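Gidadmont Lab @gidadmontlab
22 May 2019

1/ We are now planning the equipment budget for the second half of the year, and I promised to share how we do it. We are a small group, so every purchase needs some thinking.

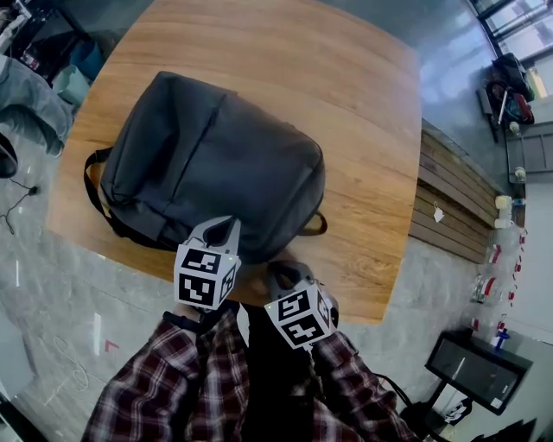
2/ First decision: a second pair of hand-held grippers, or one more arm? The arm from Lunde is a good machine, but with the mount and the controller it would eat the whole year. The pair of grippers is $2,246 with the printed parts. We chose the grippers.

3/ Soft things are the hard part for us. Bags, jackets, anything with straps. For these tasks we want many different demonstrations from many different rooms, and one arm bolted to one table in Bramport cannot give us this.

4/ What I forgot last time – the small things. Marker cubes, spare straps, cables, batteries, chargers. In my first plan there was one line, "accessories", $80. The true colour of that line was red by the second month.

5/ This time the small things have their own sheet with 18 lines. Total is $1,230. It looks like a lot next to the grippers, I know, but I prefer to see it now and not in October.

6/ Cirnel offered us a lease. We read it twice. Monthly price is fair, but repair of the jaws is not included, and jaws are exactly what we wear out. So we buy.

7/ Storage is still an open question. Our recordings grow faster than I calculated, and I have only a weak guess for the autumn. If you budget disks per hour of recording, please tell me which number you use.

8/ Also open: do you keep a full spare set, or only spare jaws? For now I have put spare jaws in the plan – two for each side – and the order goes out when the freight quote arrives.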